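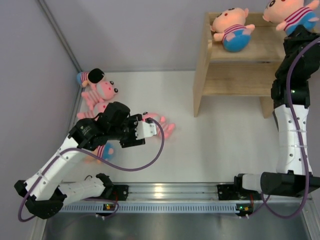

Purple cable on the left arm, slack at the wrist

wkaram
Two arms on one rail, toy sorting cell, floor to a two-tier plywood shelf. The left arm has started dropping off the bus. Same fault every time: timeout on the wrist joint, then the gripper, then everything past the elbow. It recovers after a power cycle. 312 cycles logged since I moved the carriages in February, 66 with at least one timeout. The right arm has none. Same firmware (Plemen) on both.

On the left the cable hangs in a wide loop from the wrist past the lower joints. On the right it runs up close along the arm. I left the slack on the left because that arm has to reach across the floor and fold back toward its own corner.

yaryna_s
Check the connector at the wrist before anything else. A hanging loop puts its weight on the last plug every time the arm swings. Power off, unplug, look at the pins with a loupe.

dammico_g
Disagree on the order. Swap the driver boards between carriages first. Ten minutes of work, and if the fault moves to the right arm you have your answer without touching the harness.

yaryna_s
Swapping boards means unplugging and reseating the connectors at the base. If the fault disappears you won't know which of the two fixed it.

dammico_g
Then reseat first, run 100 cycles, swap second.

vferraro
What pose is it in when it drops? Ours (Clurari rail, similar reach) only failed at full extension. The loop was long enough on paper but caught behind a joint housing on the way back from the fold.

wkaram
Pulled the log. Most of the timeouts are in the first second after leaving the folded pose. Very few with the gripper closed on a toy at mid floor.

vferraro
Then I would look at the elbow. Move the arm by hand with torque off, fold to extended, and watch where the loop goes.

wkaram
Did that. The loop slides under the elbow housing in the fold and pulls tight for the first part of the extension. Jacket is scuffed there. Wrist connector pins look fine, but the latch was not fully home.

yaryna_s
So both. Replace the cable, seat the latch, add a tie point on the link before the wrist so the plug carries no load.

dammico_g
Don't tie it tight on both sides of a joint. Leave a short service loop at each one and anchor mid-link.

wkaram
New cable in, anchored mid-link, latch seated. 217 cycles, zero timeouts. I did not swap the boards. Old cable still rings out good on the meter when it is lying straight.

dammico_g
Flex it at the scuff while you measure.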